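CESTDALE, October --- Bovstead, the housewares company based in Cestdale, today announced the release of its Janjua tabletop collection, a range of trays, tumblers and planters designed for dining tables that are also used for work, homework and hobbies. The collection will be sold through the company's own store in Fedport and through independent home goods retailers in the region.

The Janjua collection consists of 20 items in 3 product groups: serving and catchall trays, drinkware, and indoor planters. All items may be bought singly. No boxed sets are planned for the first season, following requests from retailers who asked to order trays and planters in different quantities.

Development of the collection began with a home survey carried out by Bovstead's product department. The company visited 40 households in Cestdale and Fedport and recorded which objects remained on the main table between meals. Keys, mail, chargers, drinking glasses and houseplants were the items found most often. In many homes, these objects were moved to a chair or counter before each meal and returned afterward.

"Our customers do not want a bare table, and most of them do not have a spare room for the things they keep on it," the company said in a statement. "The Janjua tray was drawn to hold those things in one place and to be lifted away in one trip."

The long tray is the central piece of the collection. It is shallow, with a raised rim that keeps small items from sliding off, and its ends are rounded and flared to give the hands a grip. It is offered in two lengths. The longer version is intended for tables seating six or more and may be stored upright in a standard base cabinet. Both lengths are finished in a single dark color for the first season, with lighter finishes under review.

Drinkware in the collection is limited to tumblers in two heights. The taller tumbler has a faceted surface and tapers toward the base. Bovstead selected translucent colors after store trials in Fedport, in which shoppers favored blue and green shades over clear and smoke. The tumblers are sold as open stock, so that a household may replace a single piece.

Planters are cylindrical, with a matte exterior and no visible seam or logo. They are supplied with a separate inner liner, which allows a plant to be taken to the sink for watering without moving the outer pot. The company recommends the medium size for upright, broad-leaved houseplants and the small size for herbs.

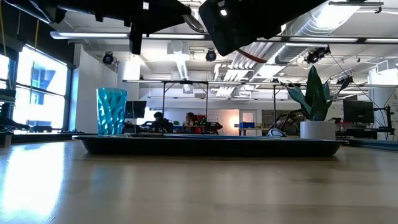
PRODUCT NEWS: TABLE AND DINING

A long dark tray set across a light wooden table, with a turquoise faceted tumbler toward one end and a leafy plant in a white pot toward the other, leaves the front of the table open for plates or paperwork. Bovstead advises placing taller pieces behind the tray, where they are less likely to be knocked by a sleeve or a serving dish.

Care instructions are printed on a card included with each item. Trays should be wiped with a soft damp cloth and dried by hand. Tumblers may be washed on the top rack of a dishwasher. Planter liners should be emptied of standing water after each watering.

The Fedport store will display the full collection on its ground floor for 3 weeks beginning this month. Retailers may request samples and the current price list from the Bovstead trade office in Cestdale.

About Bovstead

Bovstead designs and distributes tableware, storage and small home furnishings for everyday use. The company is headquartered in Cestdale and operates a retail store and warehouse in Fedport.

Media and trade inquiries: Bovstead Trade Office, Cestdale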